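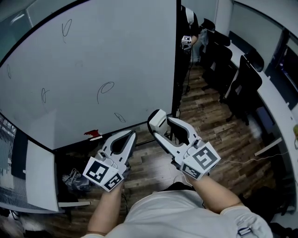 About Jirton

Who we are

Jirton records people doing everyday jobs with their hands so that robots can learn to do them. We are a small company with one large room, a smaller room for storage and an office upstairs. Customers come to us when they have a learning system and not enough examples to train it on.

We started out building arms. The arms worked well enough, but every new task meant weeks of somebody steering one through the same movement, and we spent more time collecting examples than building anything. When a customer asked if they could buy the examples without the arm, we said yes. That was the Parnard job, and it is still the one we get asked about most. We stopped making arms the following spring.

What we do

Our collectors work with a pair of hand-held grippers, one in each hand. The jaws open and close like those on a robot, and each gripper carries a cube printed with black-and-white square markers. The markers let our software work out where the gripper is and which way it is pointing. A camera worn on the head records what the collector sees. From those two things we can rebuild the path of both hands through a task, along with the moment each jaw opened or closed.

Because no robot is needed during recording, we can work quickly and in ordinary places. Most sessions take place in our own room, with its long desk, office chairs and whiteboard. Others take place in kitchens, shops, stockrooms and workshops belonging to our customers. The kit for two collectors fits in the boot of a small car.

Each task is recorded many times by more than one person. People do the same job differently. One will steady a box with the left hand and another with the right, and a left-handed collector will often turn the whole task round. We keep all of it unless the customer asks for one way only.

How a project runs

A project begins with a task sheet. We write it with the customer, and it says what counts as the start, what counts as the end, and what should change between one recording and the next. For "put the pen back in the cup" it might say that the cup moves every time and the pen is swapped every tenth time. Writing the sheet takes longer than most customers expect, usually two or three drafts.

Next comes a trial batch of 47 recordings. We send these over in full, with nothing removed, so the customer can load them into their own system and tell us what is wrong. Something generally is. The hands may be out of view too often, or the task may have been done too fast for the customer's robot to copy.

Once the trial is agreed we book collectors for the main batch. A standard order is 1,000 accepted recordings of one task. Smaller and larger orders are fine, but below the standard size the cost per recording goes up.

Every recording is checked by a person before it goes out. The checker was not in the room when it was made. They look for lost markers, long pauses, and starts and ends that don't match the task sheet. Rejected recordings are kept apart and can be sent on request. Several customers now ask for them as a matter of course, as a dropped cup is an example of something too.

Our collectors

Collectors are paid by the hour and never by the recording. We tried paying per recording in our first year and the work got faster and worse. Nobody needs a technical background. We have had good collectors who came from catering, upholstery, care work and school cleaning, and people who have spent years working with their hands tend to pick up the grippers in a morning.

The grippers are light, but holding anything out in front of you for a long time is tiring. Shifts are four hours with a break every 40 minutes, and new starters do two hours a day for their first week. Collectors usually work in pairs, swapping between recording and resetting the objects. Friday afternoons are kept for practice with new tasks and for mending kit.

Past work

Parnard, our first recording customer, needed examples of folding and stacking work clothes. We delivered 781 recordings of trousers and 338 of jackets. The jackets took longer, mostly on account of the sleeves.

For Naseri we recorded shelf work in two of their shops before opening time: facing up tins, turning labels outwards and taking out damaged packets. It was our first job away from our own building and it led us to redesign the carrying cases.

Wikia is our own collection. It holds short, simple tasks such as opening a drawer, wiping a board or passing an object from one hand to the other. We add to it whenever the room is free between orders. Universities and schools can use Wikia without charge for teaching. Companies pay a yearly fee.

Privacy and consent

Everyone who appears in a recording has signed a form first, including people who are only in the background. Faces are blurred before delivery. We record no sound unless the task sheet calls for it. When we work on a customer's site we put up notices the day before and agree which areas are off limits. A collector can ask for their recordings to be withdrawn at any point up to delivery.

Visits and enquiries

You are welcome to come and try the grippers. Visits are on weekday mornings, last an hour and need to be booked. Please wear flat shoes and short or close-fitting sleeves, as loose cuffs can cover the markers.

If you have a task in mind, send us a few lines saying what the job is, what objects it uses and what sort of robot will be doing it in the end. A phone video of somebody doing the job is more useful to us than a long specification. We reply within three working days and will tell you if we think the task is a poor fit. Very small objects, liquids and anything needing fingertips are still hard for us.

We take on new collectors each March. Details are on the jobs page.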